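四月,早上,几点忘了看。下雨。头发昨晚没干就睡,右边翘起来一大块,压不下去。

今天要把春天的衣服理完。说了两个礼拜了。冬天的大衣先挂阳台那边透气,樟脑味太重,穿出去自己都嫌。灰的那件袖口磨得发亮,里衬也开线了,拿去改还是不改,再想想。改衣服的阿姨上次收我87,就换了一条拉链,心疼到现在。不过人家手是真的好,针脚密,从里面翻出来看都干净。

翻出来那条墨绿的半裙!找了一整个冬天,以为搬家时丢了,结果卷在毛毯里面。六十年代的样子,高腰,前面两个大褶,侧边还是金属拉链,有点涩,拿蜡烛头蹭了几下就顺了。腰比我记得的紧。吸口气能扣上,坐下就不行。晚上少吃点吧,或者把扣子往外挪一点点,挪一点点没人看得出来。

标签还在,Zitau,洗得只剩半个字母,凑近了才认出来。以前在网上查过这个牌子,什么都没查到,只有一个卖家说是小厂,做了没几年就不做了。不知道真假。料子倒是好,羊毛混了点什么,拎在手里沉沉的,不起球。

配什么。白衬衫太像上班。那件奶油色短袖针织试了,领口小圆领,塞进去刚好,就是胳膊那里有点勒。外面套驼色开衫,扣最上面一颗,当披肩那样。鞋子想穿棕色那双玛丽珍,鞋跟掉了一块皮,要先补。鞋油又干了,盖子没拧紧,每次都这样。

十一点多出门,去Komen楼上看看。那家店现在乱得很,东西往上堆,裙子和窗帘挂一排。老板娘不在,看店的小姑娘在吃面,问她价钱,她说标签上有。标签上没有。翻了一个多钟头,手上全是灰,鼻子痒。

看中一件外套,领子大得像帆,深蓝,扣子是包布的,少一颗。标218。我说少颗扣子呢,她打电话问了半天,说不讲价。放回去了。走到楼梯口又回去看了一眼。肩膀其实宽了,垫肩拆掉也许行,拆了领子又撑不住……算了算了。明天再说。
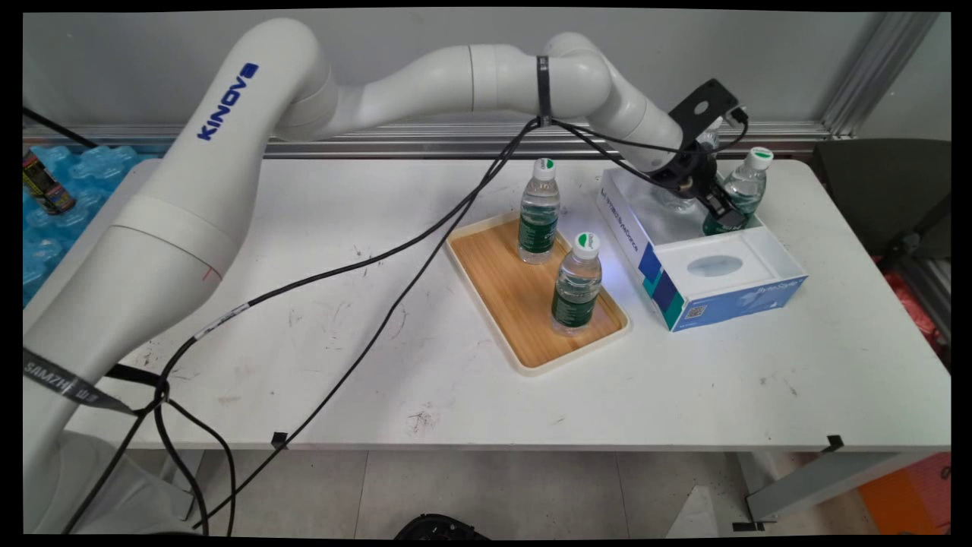
买了3条发带,一条波点的,两条素的,便宜。波点那条布边没锁,回来自己卷了个窄边,缝得歪歪扭扭,反正绑起来看不见。还有一个腰带扣,黑色的,背面刻着Guimarães,不晓得是地名还是店名。想配到那条墨绿裙子上,又怕一黑一绿太沉。先放盒子里。

中午没吃饭,啃了半个面包。下午把针织的都手洗了。水不能热,这个吃过亏,去年那件桃红的缩得只能给娃娃穿。用毛巾卷起来压水,不拧,平铺在架子上。架子不够大,袖子搭到椅背上去了,希望别拉长。开衫袋口有一小块黄的,不知道什么时候弄的,肥皂搓了两遍,淡了,还有。再搓怕起毛,先酱吧。

真丝那几条方巾也拿出来看了,折痕太深,隔着布熨了一遍。红的那条有掉色,旁边的白边微微发粉。难过了一会儿。换个折法,把那边藏到里面去,绑在包上也行。

熨斗,那个Fasex的,又开始漏水,滴在布上一圈一圈。温度要调高一点才不滴,可调高了真丝又不敢碰。想换,又觉得还能用。这句话我说了快一年了。

傍晚试着卷头发。湿的时候绕海绵卷,前面往后绕,两边往下。手举得酸死。右边那块翘的正好卷进去了,算它有用。绑上新的波点发带,照镜子,嗯,像食堂打菜的。把结挪到侧面一点,好多了。前面再拉出来一小卷,好看!涂了口红,就在家里走了两圈,又卸了。

下个月的茶会穿什么还没定。本来想穿那条墨绿的,可是四月末要是热起来,羊毛捂得慌。碎花那条又穿过两次了,照片里全是它。要不把碎花的配上深色开衫,换条腰带,应该看不太出来。或者去买那件深蓝的外套。不行,不买。

衣柜还有一半没理。冬天的毛衣堆在床上,今晚得先睡觉,推到里侧去。袋子里要送人的那包又被我拿回来两件,一件是格子的,扣子好看,剪下来也好呀。另一件根本穿不上了,就是舍不的。

明天要做的:补鞋跟,买新鞋油,配包布扣的布头找一找(不是为了那件外套,就是找一找),墨绿裙子挪扣子,阳台大衣记得收,雨要是斜着下会飘进来。

海绵卷硌头,侧着睡。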